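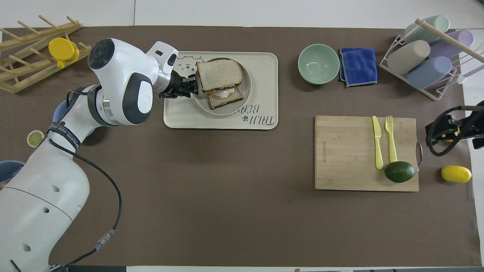
What a Margin Call Costs a Small Account

Saturday, November 11, 2023

Most people who open a currency account for the first time read the spread table and skip the section on margin. It is usually the longer section, and it decides how the account ends.

Grokov, a retail broker with a mid-sized client list, asks for a first deposit of $300. At 26 to 1 leverage, that deposit can carry a position worth $7,800. A move of one percent against the position takes $78 off the balance, a little more than a quarter of the account. Currency pairs can move that far in an afternoon when a central bank changes its mind.

The broker does not wait for the balance to reach zero. Its terms set a close-out level, measured as equity against required margin. When equity falls to half the required margin, the platform starts closing positions, largest loss first. Clients get an alert before that happens, but the alert is a courtesy and the terms say so. In a fast market the alert and the close-out can arrive together.

Davov works differently. It closes everything at once when equity touches 100 percent of required margin. That sounds harsher, and for a trader with several open positions it often is. It also leaves more money in the account afterward. Someone who trades one pair at a time may prefer it.

Then there is the weekend. The market shuts on Friday evening in New York and opens again on Sunday evening. Prices can open well away from where they closed, and a stop order set between the two fills at the first price available. Mushi, a smaller firm that sells mostly through its phone app, raises its margin requirement on Friday afternoons for this reason. Clients who miss the notice may find a position closed that was fine at lunch.

Overnight financing is the other cost that builds up. A position held past the daily cutoff earns or pays interest on its full size, including the part the broker has put up. Flultwood, which publishes a trading newsletter, went through 1,136 closed trades sent in by subscribers in January and found that financing had turned a number of small winners into small losers. Most were held for more than two weeks.

Before funding an account, look for the close-out level, the weekend margin rule and the financing rate for the pair you plan to trade. Check whether the firm offers negative balance protection and whether it covers your type of account. If the answers are not in the client agreement, ask for them in writing.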